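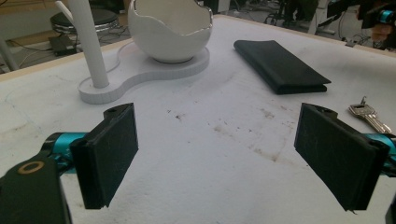
I stopped carrying cash in May, mostly by accident. The machine near my office closed and I never looked for another one. For a few weeks I didn't notice any difference. Groceries, bus, lunch at Lemaire, all of it went on the card.

Then I added up what I had spent by the end of the month and got $1,477, not counting rent. I had guessed a good bit less.
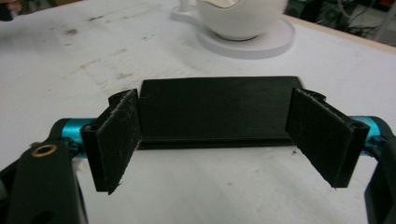
The small stuff was the problem. Coffee and a roll at Badine is $15 if I sit down and order a second cup, and I was doing that 3 times a week. With bills in my pocket I would have felt it.

So I went back to an old habit. I take out a set amount after payday and split it into envelopes at home. Food gets the most. One envelope is for eating out, and when it is empty I cook.

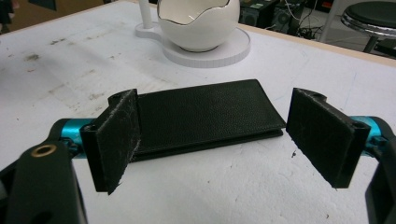

My friend Lungile Nel uses a spreadsheet for the same thing and says it works fine for her. I tried hers and gave up on the second day.

Last month I had $36 left in the eating out envelope. I moved it over to the one for winter tires, which still has a long way to go. The car insurance is due soon too, and I haven't decided which envelope that comes out of.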